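Tusbridge Equipment Services
Power Distribution and Cable Supplies
Item 482: Multi-Outlet Power Strip, White

The multi-outlet power strip is supplied to offices, classrooms and shared work areas through the Tusbridge equipment catalog. It is intended for indoor use with low-draw items such as laptop chargers, desk lamps and monitors. Units may be ordered singly or in cartons of 16.

Specifications
Housing color: white
Cord color: gray
Outlets: in rows along the top face
Mounting: freestanding or wall bracket (bracket sold separately)
Carton quantity: 16
Stock location: Clurkargate warehouse, aisle 40

Departments that require a longer cord should request item 64, which shares the same housing. The two items may be combined in one order but are packed in separate cartons.
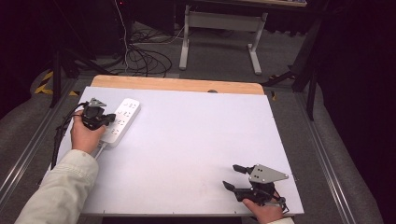
Page last changed: March 23, 2023

Conditions of Use
A power strip must be plugged directly into a wall outlet. It may not be connected to another power strip or to an extension cord. Space heaters, kettles, refrigerators and laminating machines are excluded and must have their own wall outlet. Cords may not be run under carpet, through doorways or across walkways without an approved cord cover.

Units showing discoloration, a loose outlet or damage to the cord must be withdrawn from use at once and returned to the issuing counter. Repairs by departments are not permitted.

Ordering and Returns
Orders are placed on the standard supply form and require the signature of the department head. Stock orders are released from Clurkargate in the order received. Carton orders for the Setiawan Building and Mason Hall are delivered to the ground floor receiving desk, where a signature is required.

Unused units in original packaging may be returned for full credit until the end of May. Opened cartons are credited by the unit.

Contacts
Orders and deliveries: Bayu Pattinasarany, Supply Office
Electrical safety and inspection: Syahrul Oei, Building Services

Related Items
Cord cover, floor type
Wall bracket, pair
Cable ties, reusable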